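Clearing up after coffee, by remote control

For most of February I have been putting away dishes in a kitchen that doesn't exist, for a robot that can't be bothered to learn it any other way. In my own kitchen, as I write, there is a pan in the sink that has been "soaking" long enough to have a personality. I mention this so that we both know where things stand.

The arrangement goes like this. Melnychuk, the company that pays for my evenings, wants a robot arm that can tidy up a coffee corner. The arm learns by copying, so it needs somebody to copy. I sit at a desk in Urthorpe with a controller in my right hand, and what my hand does, the arm on the screen does, give or take a small delay and some difference of opinion about elbows. The kitchen lives in a simulator called Cultside. The software that sits between my wrist and the arm's wrist is called Rondo, and when something goes wrong we blame Rondo, as it has no way of blaming us back.

A session is a stack of short recordings. Each one starts from a reset, with the crockery shuffled a bit, and ends when I press the pedal under the desk. In between I am supposed to do the task the way I'd want it done to me.
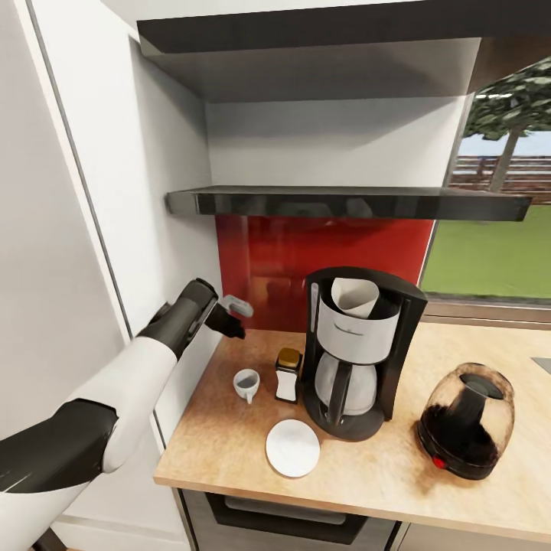
The first thing you learn is that you have no idea how you pick anything up. I have been lifting saucers since childhood without filing a single report on it. Ask me how and I'd have said you just sort of get hold of it. The arm doesn't do "sort of." It has fingers that open and close, and a saucer is a flat thing lying on a flat thing, designed by people with thumbnails to be used by people with thumbnails. For my first evening I came at it from above, like a claw machine at a fairground, and with much the same results.

What works, when it works, is to go low, come in at the rim, close gently, and then roll the wrist so that the saucer tips up before you lift. It took me most of a week to find that out. Once I'd found it I tried it at home and realized it's what I do with my own saucers, minus the swearing.

The second thing you learn is that the robot copies everything. It doesn't know which parts of a recording are the skill and which parts are me scratching my nose. I have a habit of hovering before I commit. I never knew I had it. I do it with elevator buttons, apparently, and with the last slice of pizza, and I did it over that saucer in recording after recording: approach, stop, think about my life, go. When Melnychuk trained the first version on my data, the arm reached out beautifully, stopped dead just short of the saucer, and hung there for 5 seconds. Then it went and got it. I have never felt so seen by a machine. It was like hearing your own voice on an answering machine, if your voice had a shoulder joint.

So I got a note. The note said, very kindly, to please try to move with intent.

Moving with intent is harder than it sounds when you are leaning forward in an office chair with your tongue out. Your depth perception is a mess to begin with. On a screen, close and touching look the same until they very suddenly don't. You can switch views, and I do, constantly, and some of the views help and some of them are mostly a good look at the robot. 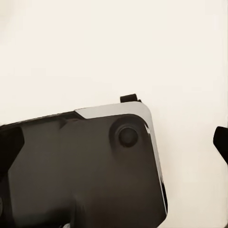 A reader asked, after my last post on this, why anyone would bother with the remote control at all when you could grab a real arm and drag it through the motion by hand. She had done it that way for a summer job and said it was the only part of robotics she'd ever found relaxing, a bit like teaching a very heavy toddler to wave. She also wanted to know whether I get paid by the dish.

I don't get paid by the dish, though I have raised it. As for dragging the arm around, I've had a go at that too, on the real one at Melnychuk's place, and she's right, it's lovely. You take hold of it near the wrist, it goes soft, and you walk it through the job. You can feel when it's about to bump something. Your hand knows where it is, because it's there. I had the motion down in a fraction of the time it took me with the controller.

There are two catches. One is that you are standing in the way, so everything the robot records with its eyes has your sleeve in it, and my colleagues have no wish to ship a product that only tidies up in the presence of a green cardigan. The other is that a real kitchen has to be reset by a real person. Every time you finish putting the cups away, somebody has to go and un-put them away, and I can tell you from experience that this is the point in the afternoon when people start to discuss their career plans. In Cultside I press a key and the crockery goes home by itself. If they could sell me only that part, I'd buy it tomorrow.

So, the controller. The target for the batch was 90 clean recordings of the saucer business. Clean means I got hold of it, kept hold of it, and put it where it was meant to go with no dithering, no bashing the coffee maker on the way past, and no dropping it from a height and hoping.

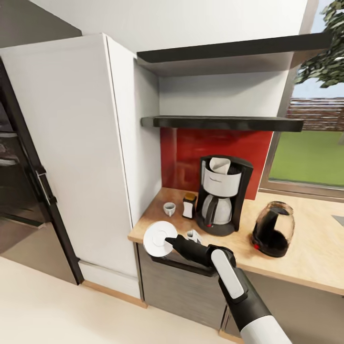
Of the ones I handed in, 70 were kept. I thought that was pretty good until I saw the reasons for the rejects, which come back in a spreadsheet with a column headed "operator behavior." A sample: "long pause." "Long pause." "Pushes saucer with knuckle." "Long pause, then correct." One just said "why," with no question mark. I remember that one. I had a sneeze coming.

What I hadn't expected is that I'd get fussy. Somewhere in the second week I began throwing out my own recordings before anybody else could. The saucer went where it should, the pedal was right there under my foot, and I'd sit looking at the screen thinking no, that was an ugly one, I came around the corner like a shopping cart. Delete. Again. I have not once in my adult life rewashed a cup because I disliked my follow-through.

And it does get smoother. I can hear it in the room, oddly enough, although the robot makes no sound. I stop muttering. The chair stops creaking. By nine in the evening on a good night I'm going low, in at the rim, roll, lift, across, down, let go, pedal, and I've stopped thinking of the arm as a separate party. Then I reach for my actual tea and very nearly go at it from the side with two stiff fingers.

Letting go is its own department, by the way. You'd think opening the fingers would be the easy bit. But if you open them too soon the saucer lands wherever it likes, and if you open them and pull back along the wrong line you take it with you, like a tablecloth trick done by someone who has only had it described. I now count to 2 in my head, open, wait, and back straight out the way I came in. The note I got about this said "nice exits." I have told several people.

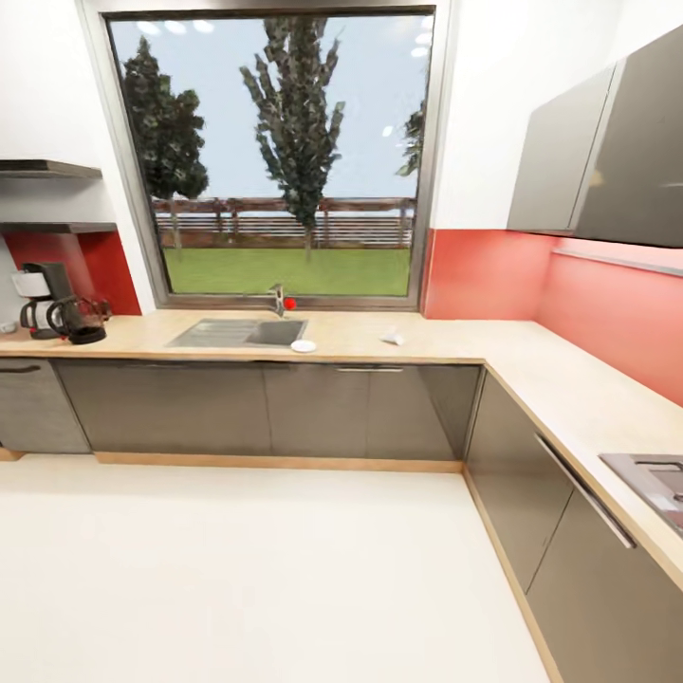
The sink side of the Cultside kitchen, with a saucer at the front lip of the sink.

The next batch is cups. Cups have handles, and I've been told that views differ within Melnychuk about whether the robot should use them. One camp says a handle is there to be held. The other camp says a handle is a small hoop put on a cup to snag grippers, and that you should grab the thing around the middle and get on with it. I've been asked to record it both ways and to please keep my hovering out of it.

Before that there's a Rondo update, which is supposed to fix the thing where the elbow wanders off on business of its own whenever I reach far left. The release notes say "improved." They said that last time as well, and I spent a whole evening driving with my arm up by my ear.

The pan is still soaking. I've had a look at it from a couple of angles.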